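## 3.2 Reading surfaces and glare
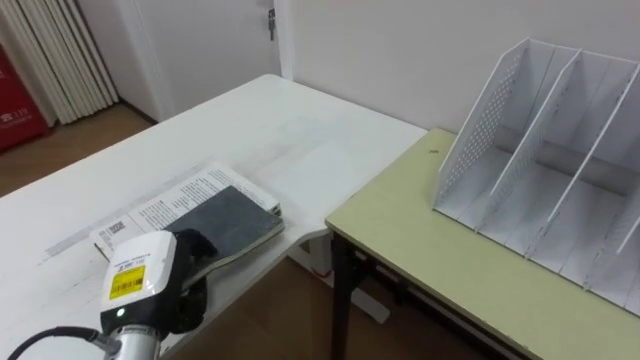 **Figure 4.** Book on a white table, with a second, lower table alongside.

The second part of the study dealt with the surface on which a reader places a printed page. Guidance on reading rooms tends to treat the desk as furniture and the lamp as lighting, and the two are specified by different people at different stages. The effect of this split is that the brightness of the desk top is seldom checked against the brightness of the paper. In the rooms surveyed for Section 2, the desk top had been chosen from a colour card in every case, and the lighting had been planned on the assumption of a mid-grey surface.

Three finishes were compared: a matt white, a pale yellow-green and a mid-brown. All were supplied by Skavari as cut panels and fixed to identical bases, so that height and edge profile did not vary between conditions. The lighting was provided by a ceiling array from Lavanitz, set to a fixed output throughout. No daylight entered the test room. Readings of surface brightness were taken with a Cellberg handheld meter at the centre of the panel and at each corner, both before and after each block of sessions, and the mean of the five points was used.

Readers worked through passages of plain prose set in a serif face on uncoated stock. Each passage was 728 words long and was followed by a short written recall task, which was scored by two markers working separately. Where the markers differed, the lower score was kept. We recruited 22 adult readers, all of whom had normal or corrected sight, and each of them read on all three finishes. The order was rotated to limit the effect of practice. A rest was given between passages, during which the reader left the room and the panel was changed.

Reading speed did not differ between finishes to any useful degree. This agrees with the pilot work carried out in February, in which speed was steady across a much wider range of surfaces, including a gloss black that was dropped from the main study on grounds of comfort. Recall scores were likewise flat. The finish did, however, affect how readers rated the session. The white panel drew more reports of tired eyes than either of the others, and these reports came mostly from readers who had bent low over the page. The yellow-green panel was rated as comfortable as the brown, although its measured brightness was much closer to that of the white.

We considered two accounts of this result. The first is that a slight tint is enough to mark the edge of the paper, so that the eye finds the margin without effort on each return sweep. The second is that readers simply disliked the white panel and reported discomfort on that basis. The McIntyre comfort scale, which we used in its short form, does not separate the two. A follow-up in which readers judge a panel before reading, and again afterwards, would help to do so.

Posture needs to be treated with some care. Readers were free to move the chair and the passage, and most turned the page to a slight angle within the first few lines. Turning the page changes the path of reflected light from the paper as well as from the panel, and we made no attempt to correct for it. Fixing the page in place would have removed this source of error – but it would also have produced a reading position that few people would choose.

The size of the exposed surface may matter as much as its finish. Our panels were large in relation to the page, which left a wide bright border on all sides. A smaller desk, or one covered with papers and other items, would present less of the finish to the eye. For this reason the results should not be carried over to narrow carrels, where the side screens also cut off part of the ceiling light. Within open rooms with broad shared tables, we see no case for a pure white top on comfort grounds, and no penalty in speed or recall where one is already in place.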